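ok thread time. been at the Arneo owners day at Bridness since 7am and my phone is at 2 percent less than it should be so typing fast

so the big news first. chassis 122 is back. the actual one. the little silver coupe everybody said got scrapped after Etthorpe shut the works

it drove in. under its own power. through the main gate. I may have yelled

for anyone new here - Arneo built 100 of the mk1 coupes, then the numbering carried on into the mk2, so 122 is an early mk2 with the old short nose. there's a whole argument about whether it counts as a mk1. I am not having that argument today

engine is the original twin cam. gearbox is not. gearbox is a Du five speed, which the club will be fighting over until at least May

odometer says 3604. that's since the rebuild, not total, before you all jump in my mentions

paint is way better in person than the pictures on the forum. they kept the thin stripe down the sill. they did NOT keep the wire wheels and I have feelings

heard it start from cold twice. rough for a few seconds then it just settles. lovely noise, a bit more rasp than the later cars, exhaust is one they made up from the old drawings

interior is half done. seats in, door cards out, dash out of a donor car with the wrong clock in it. owner knows. please stop telling the owner about the clock

parade lap was meant to be at 11, went at nearly noon becuase two mk2s wouldnt fire. the usual. somebody had jump leads, somebody always has jump leads

122 went out third in line behind the two race cars. kept up fine on the straight, very careful in the hairpin. would be too if it was mine

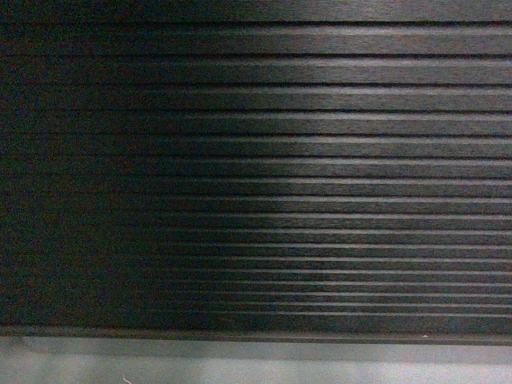
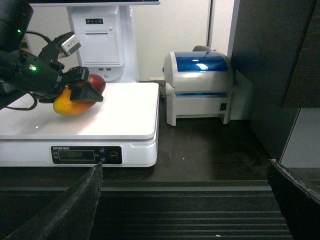

the Etthorpe prototype was supposed to be here as well and it isn't. trailer trouble is what I heard, take that with some salt

parts stalls were thin this year. got a pair of door seals and a mk1 handbook with no cover. wanted a thermostat housing, no luck, if you have one PLEASE message me

club says 122 might do the hill at Bridness next season if the brakes get sorted. its on the original drums right now and you can tell

food line is huge, going to get in it. more on the race cars later when ive found a charger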